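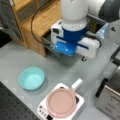
What can I cook in a small kitchen with only a portable induction burner and a toaster oven?

Most weeknight dinners, as long as you plan them around one pan and one tray. Put whatever takes longest on the tray in the toaster oven, then use the burner for the part that wants your attention, like eggs, a quick sauce or a stir-fry. Check that your pan works with induction before you buy groceries for it. If a fridge magnet sticks firmly to the bottom, you're good.

Posted in Small Kitchens
2,401 views

Róisín Buckley
Thanks for putting a short answer up top! Let me add the details, in case anyone has ideas. I moved into a studio in Purndale in April and the stove is gone for good (the landlord took it out before I got there). So it's one burner, one toaster oven and a counter I can nearly cover with both arms. I'm cooking for myself and sometimes my sister. I love vegetables, I eat meat maybe twice a week, and I'm tired of everything coming out either pale or burnt on the corners. I'd love a routine more than a list of recipes.

Malachy Keogh
Oh, you are going to have so much fun with this setup. I cooked this way for five years and I still reach for the toaster oven first, even now that I have a full range!

My routine is peppers. Cut them into wide strips, toss them with oil and salt right on the tray, and give them room. Crowding is what makes them pale, they just steam each other. I run mine at 425 for 20 to 25 minutes and turn the tray front to back halfway through, which took care of the burnt corners for me. 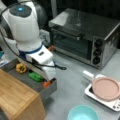

Yellow and orange peppers get really sweet this way. Zucchini needs less time, so add it when you turn the tray. Cucumber stays raw, sliced thin with vinegar, and you can get that done in a bowl while the oven is going.

Once the tray has 5 minutes left, put your frying pan on medium and start whatever else you're having. Eggs, leftover rice, thin chicken cutlets (those go on a bit sooner, and cook them through to 165). Induction heats up fast, so please don't start on high with an empty nonstick pan. I ruined a lovely one in my first week.

Two more things. Leave space above and beside the toaster oven, the manual will say how much, and don't store bags or bread on top of it. And see if the burner and the oven share a circuit. Mine did, and I tripped the breaker every single time until I moved the burner to the outlet on the other wall.

Roast a double tray if you can. Cold peppers on toast the next morning, with a fried egg! So good.

Nic Giolla
get a lid for the pan. any lid that fits. also a second tray if there's one the right size for your oven, saves washing up in the middle

Róisín Buckley
Malachy, I tried the pepper thing tonight and turned the tray like you said, and the corners came out brown and soft. I did crowd it a little, I got greedy. The breaker held, but I'm going to look at which outlets go together before I run both on full. What do you do about onions? Mine went dark before the peppers were ready.

Malachy Keogh
Hooray! Cut the onions thicker, in wedges with the root end left on so they hold together, and keep them toward the middle of the tray. Red ones are my favorite for this.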